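How to Ask Your Bank to Reschedule a Small Business Loan

Saturday, January 28, 2006

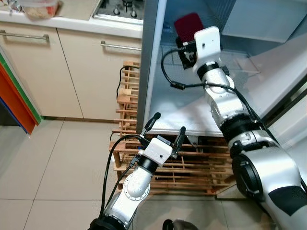

A two-armed robot at an open refrigerator in a small kitchen.

If your business is going to miss a loan payment, contact the bank before the due date. A borrower who is current, or only a few days late, usually has more choices than one whose file has already gone to collections. The steps below are for a term loan with fixed monthly payments. Credit lines and equipment leases follow other rules.

1. Find your loan agreement

You need the signed agreement and every amendment. Look for the sections headed Default, Late Charges, Prepayment and Modification. Write down the grace period, the late fee and whether the bank may call the full balance after a missed payment. If someone guaranteed the loan, check whether that person has to sign any change.

2. Get the current balance

Ask the bank for a statement showing principal, accrued interest and fees on separate lines. Do not work from your own spreadsheet. Compare the two afterward and ask about any difference in writing.

3. Work out what you can pay

List the cash that came in and went out over the last six months. Take out one-time items such as a tax refund or the sale of a vehicle. What is left each month is the most you can offer, and you should offer a little less than that.

Take a print shop, Trenham Printing, with a payment of $2,000 a month. After rent, wages and supplies, it has $1,114 left. It can't ask for a two-week extension and expect that to help. It needs a lower payment over a longer term, or a period of interest-only payments.

4. Choose one request

The common ones are:

Longer term. The payment drops, but total interest goes up.
Interest-only period. Principal payments stop for a set number of months and then start again, sometimes at a higher amount.
Deferral. One or more payments move to the end of the loan. Interest normally keeps running.

Ask for one of these and say which month it should start. "Interest-only payments beginning in May" is a request a loan officer can take to a supervisor.

5. Write the letter

Keep it to one page. Give the loan number, the balance, the reason for the shortfall, the change you want and the payment you can make. Attach the cash summary, your last two tax returns and a list of unpaid customer invoices. Send it so that you get a receipt.

6. Follow up

Call after 5 business days to confirm that the file is complete. If there is no answer after 10, ask for the name of the person reviewing it. Keep paying what you can in the meantime, and ask how partial payments will be applied.

7. Read the new agreement before signing

Check the rate, the new end date, any modification fee and whether extra collateral has been added. Ask how the loan will be reported to credit bureaus. Get a copy signed by both sides.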